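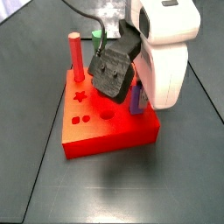 Section 6. Teaching the Shape Sorter Task by Hand

By the time you reach this section you should have the arm homed, the gripper calibrated, and the Ilov recorder running on your computer. If any of those still needs doing, please go back and finish it first. We know how tempting it is to skip ahead to the fun part!

The shape sorter is a lovely first task. The pieces are light, the openings are forgiving enough for a beginner, and you'll feel yourself getting better at it within an afternoon. You can guide the arm by hand or drive it with the Tirkia remote handle, and the steps are the same for both except where noted.

Before you start

Set the base flat on the table within easy reach of the arm, and turn it so that you can see the openings from where you sit. Leave some slack in the gripper cable. It should hang in a loose curve and follow the arm wherever it goes, without pulling tight at the connector.

CAUTION: Keep your free hand away from the gripper fingers whenever the motors are on. They close with more force than you might expect from something this size.

Recording a demonstration

1. Press Record and wait for the tone. Anything you do before the tone is lost.

2. Hand guiding: press Release and take hold of the white housing just above the gripper. Remote handle: squeeze the trigger halfway and hold it there.

3. Bring the gripper over the piece you want, pause for a moment, then lower it straight down and close the fingers.

4. Lift the piece well clear of the base before moving sideways. Pegs that are already standing in their holes, like the red one at the corner, are easy to knock on the way past.

5. Line the piece up over its opening. The rectangular block is the fussiest, so turn the wrist a little at a time until the sides agree.

6. Lower the piece gently. If it catches on the rim, ease up slightly and try again. There's no need to stop the recording, and a few small corrections give the robot something useful to learn from.

7. Open the fingers, raise the arm, and press Stop.

NOTE: The black gripper can hide the opening from you in the last inch or so. Lean to one side, or move your chair, until you have a view past it. Ivar Björklund, who wrote the first version of this guide, taught the whole task standing up for just this reason.

How many to record

For one piece, plan on 52 good demonstrations, and move the base a little between them. The recorder holds up to 1,000 in a single project. Take a break when your wrist gets tired, as tired hands make jerky paths.

If you see error 77

The arm has been pushed past a joint limit. Let go, press Reset, and delete that recording before you carry on. Rimberg arms will return to the rest position by themselves; on a Goossens arm you'll need to guide it back.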